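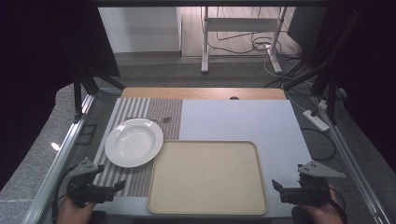
Corrado Sala

Does it learn from one demonstration?
No. Our table-clearing job took 452 recorded runs, and I threw out 51 of them.

Why hold the grippers by hand if remote control exists?
Speed, mostly. With a plate, a fork and a tray, I can do a run by hand in the time remote control takes me to line up on the rim. Pinia sells both kits and says they're equal. I haven't seen that.

Can anyone do the showing?
So I was told. My first day's runs were useless. I kept changing my mind about where the fork should go, and the robot picked up the dithering too.

Will it cope with a different plate?
Ask for a test with your own dishes before you sign anything. Prumdale's sales page says yes. Ours did badly with bowls.

Is it cheaper than programming the arm the old way?
Maybe, if your tasks change often. Count the hours of the person at the table. The quotes I've read leave them out.

Do you still use it?
Yes, for five tasks. I wouldn't add a sixth yet.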